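Notes on finishing wood tabletops, mostly from a bench log I kept at Jultwood through September. 1/

Sand to 120 and stop. Going finer closes the surface and the oil sits on top. Vacuum, then wipe with a barely damp cloth to raise the grain. 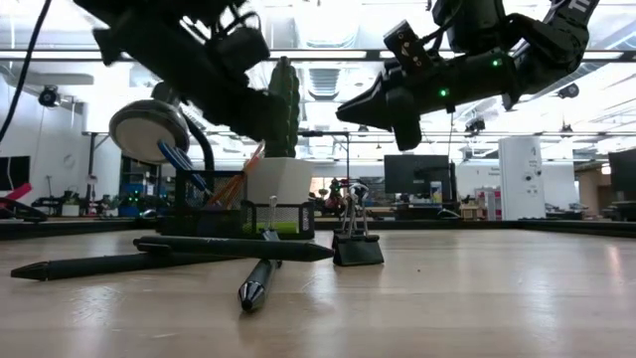

First coat: flood it, wait 38 minutes, wipe off everything that hasn't soaked in. Róisín Dolan waits longer in cold shops. I haven't tested that. 2/

Humidity matters more than brand. At 70 percent, cure time on my samples more than doubled.

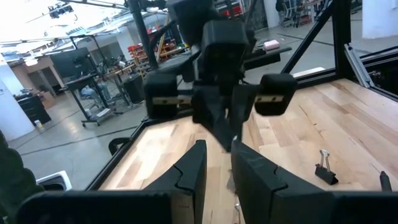
Four thin coats beat two heavy ones on every offcut. Heavy coats stayed tacky at the edges and picked up lint. 3/

Butcher block moves across the strips, so slot the screw holes in that direction. Oil the underside too, same number of coats.

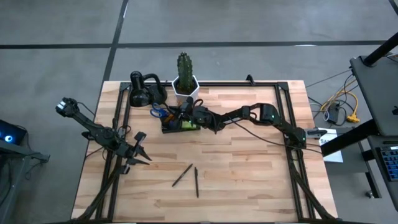
Butcher-block top, strips running left to right.

Sepehr Dehghan asked about hardwax over oil. Still curing, will post numbers. 4/4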